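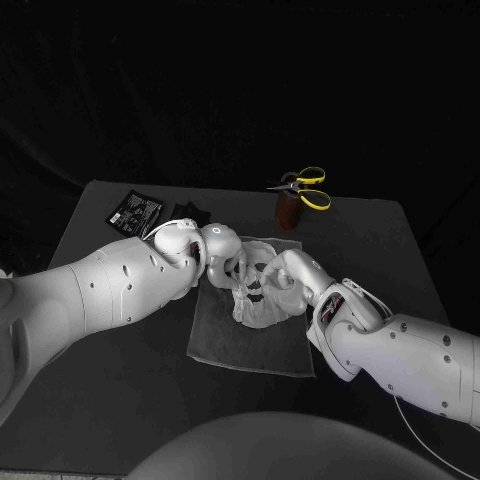
Chapitre 5
Les rééditions de matériel ancien : fabriquer, emballer, vendre

Dans le chapitre précédent, nous avons étudié comment un jeu passe d'une machine à une autre. Nous abordons maintenant un sujet voisin, celui de la manette de jeu rééditée. Beaucoup de joueurs possèdent encore une console d'autrefois en bon état, mais leurs manettes sont usées : le caoutchouc des boutons durcit, le câble se casse près de la prise. Un marché s'est donc formé pour des manettes neuves, de forme ancienne, qui se branchent sur la machine d'origine ou sur un ordinateur.

Le cas que nous suivrons dans tout le chapitre est celui de la maison Skolik. Elle a produit une première série de 3163 manettes pour la console Komberg, dont la fabrication était arrêtée depuis 15 ans. Le moule d'origine avait disparu. Gaétan Gill, responsable du dessin, a dû mesurer à la main plusieurs exemplaires anciens, et il a constaté que deux d'entre eux n'avaient pas la même épaisseur. Laquelle fallait-il copier ? Cette question paraît petite, mais elle revient dans presque toutes les rééditions – nous la traiterons dans la section 5.2. 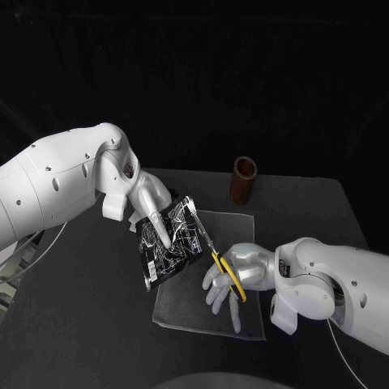 L'emballage pose un autre problème à l'éditeur. L'acheteur d'une réédition attend souvent la boîte de son enfance, avec les mêmes couleurs et le même lettrage, alors que le distributeur demande un format plat et léger. Charbonneau, qui vendait les manettes en boutique, avait proposé un simple sachet. Un sachet noir et brillant, couvert de fines lignes blanches comme griffonnées, attire bien l'œil sur un présentoir, mais il se froisse vite et le collectionneur le garde rarement. Skolik a finalement choisi la boîte en carton pour la vente directe et le sachet pour les boutiques.

Il faut aussi parler des retours. Sur la première série, 441 manettes sont revenues, la plupart pour un défaut de la croix directionnelle. La pièce venait du sous-traitant Drilletti, et Alby Kingi, chargée du service après-vente, a demandé un nouveau contrôle avant l'assemblage. Le lecteur trouvera sa fiche de contrôle à la fin du chapitre.

Avant de commencer la section 5.1, il est utile de revoir les notions de latence et de taux d'échantillonnage, présentées au chapitre 2. Les exercices marqués d'une étoile demandent une manette que l'on peut démonter.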